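Household Tips: Trying Out a Helper Robot in a Practice House

Posted 6 Oct 2022

If you've been reading this page since May you know we've gone a little overboard on home robots, and I'm happy to report it has only gotten worse! We have been comparing two controllers, the Cadis and the Mak, by letting each one loose in a simulated house before anybody clears a hallway for the real thing. A lot of what we learned is plain old housekeeping, so I've written it up the way I'd write up closet shelves.

Start with the camera, before you touch a single speed setting. Both controllers choose their next move from what the camera gives them, and at floor level in a corner that can be mostly bare wall. Ours got a great big gray one, the bottom of a picture hanging on it, and a lime-green thing with two dark dots sitting low down beside a tan panel. Mak backed up and looked again. Cadis kept turning in place until I stopped it (I let it go on longer than I should have).
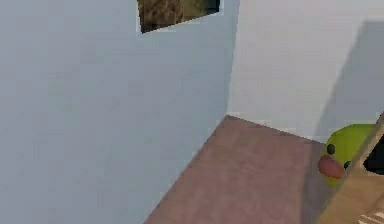

Tip 1: Give the camera something to steer by

Plain walls are hard on these programs. In a real house, a picture hung a bit lower or a bright basket in the corner gives the camera a landmark. In a simulated one you can do the same thing in two minutes, and you should try it before blaming the controller.

Tip 2: Sort pickups by shape, then pick your gripper

I used to plan the runs by room. Much better to plan them by what the fingers have to close on! A hairbrush on a bedspread is long and low, and I'd go with a narrow two-finger gripper coming straight down across the handle. A small bowl on a desk wants fingertips on the rim. A round, glossy helmet is another story — I'd try a wide jaw or suction for that, and I wouldn't be shy about leaving it for last. Dark things on dark bedding deserve extra attention too, so put a light towel down if your camera keeps missing them. 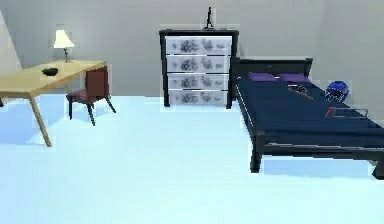 Garholm Home Robotics Club, Tips and Tryouts

Once you have your list, run the whole room with one gripper setting before you change anything. I know it's tempting to fiddle after every miss. Don't! We logged 1,000 runs in all, and the useful ones were the long boring stretches where only the controller changed. Of those, 645 went to Mak and the rest to Cadis, a lopsided split that came from my forgetting to switch over one evening. Compare rates, then, and leave the raw totals alone.

Tip 3: Treat every doorway as its own job

Doorways are where I had the most fun. A door standing partly open gives the robot an edge to clear, a lever to avoid and often a change of floor color, all in one spot. Cadis was lovely here, slowing down early and swinging wide. Mak liked to hug the jamb. If you're going to work the handle itself, a lever is far kinder than a knob: come down on the outer end of it with closed fingers and let the arm's weight do some of the work. Keep the wrist loose in the settings if your controller has that option.

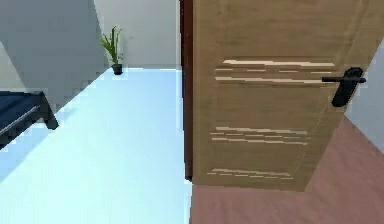
I'd also set a stopping point on each side of the threshold and make the robot pause there for a fresh look. It adds a little time to a run and saves a great deal of bumping. Under Mak, the pause cleaned up most of the jamb trouble, and I've left it on ever since.

Tip 4: Save the bathroom for last

Small bottles and boxes on top of a toilet tank are a wonderful test. They're up high, they're near a wall, and there's a hard place to drop them. Come in from the front with the fingers level, lift before you pull back, and keep the arm tucked until it's past the sink. Turn the grip force down, then down again. I ran the bathroom from the doorway first with the arm folded, to check that the camera could find both fixtures from there. 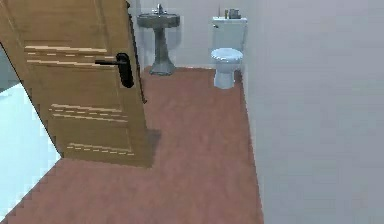
Demedham wrote in to say that pausing at the threshold did nothing for Cadis until the camera was tilted down a notch, and that run 287 was the first clean pass from bedroom to bathroom. "Try the tilt before you add more pauses," the note went on, "and write down the angle, or you'll be hunting for it all over again."

I've put the tilt on my list for the next round, along with a softer set of fingertips for the Mak runs.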